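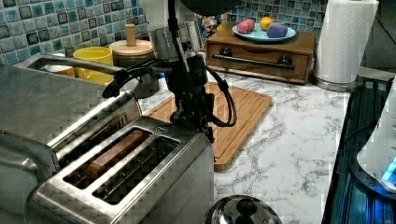 The toaster and the chopping board, side by side on the worktop.

Search tips and how-tos Go

Looking after a bamboo chopping board

I love a bamboo board! They're light, they're kind to knives, and with a bit of care they go on for years. Mine has been in daily use since I moved to Harkwood and it still comes up beautifully, even after a summer of beetroot.

Washing up
Wash it by hand in warm soapy water, both sides, and get a brush into the juice groove where the onion bits like to hide. Don't leave it soaking in the bowl and keep it well away from the dishwasher. Dry it with a tea towel, then stand it on its edge overnight so the air can get at both faces. 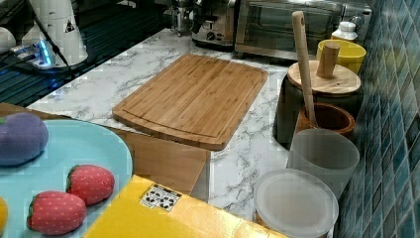

Stains and smells
Half a lemon and a handful of coarse salt will shift most things (garlic included). Sprinkle the salt, rub with the cut side of the lemon, go along the grain and leave it for 7 minutes before rinsing. Turmeric is stubborn and may want a second go. Gisela Navarrete wrote in to say she uses bicarb mixed to a paste for fish, and I've tried it and it's brilliant!

Oiling
This is the fun bit. Use food-grade mineral oil, never olive or sunflower, which go sticky and start to smell. Pour a little into the middle and work it out to the corners with an old cotton rag, then do the groove with a fingertip wrapped in the same rag. Leave for 60 minutes, wipe off what hasn't gone in, and turn it over to do the back. Once a month is plenty. In February, with the heating on, I do mine more often.

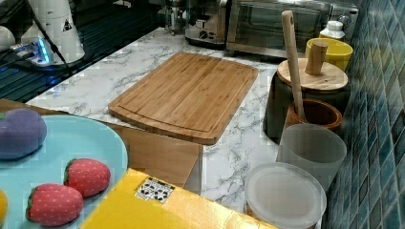
Bamboo board with a juice groove, on a marble-patterned worktop.

Fuzzy patches
If the surface feels rough after washing, let it dry right through and give it a light rub with fine sandpaper, always along the strips. Wipe off the dust with a damp cloth, dry, and oil again. It'll feel like silk!

Stopping it sliding
A damp dishcloth folded flat under the board does the job. Asmaa Bouzid swears by a square of rubber shelf liner, which rinses clean under the tap and lives in the drawer with the peelers.
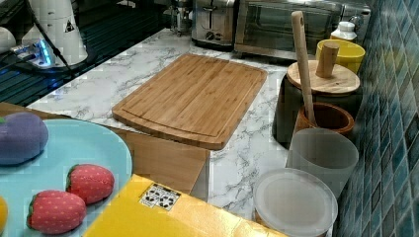
When to give up on it
A deep crack means it's time for a new one, as you'll never get it properly clean inside. Old boards make lovely plant stands, though, and one of mine is out in the shed with a row of hooks screwed into it for the trowels.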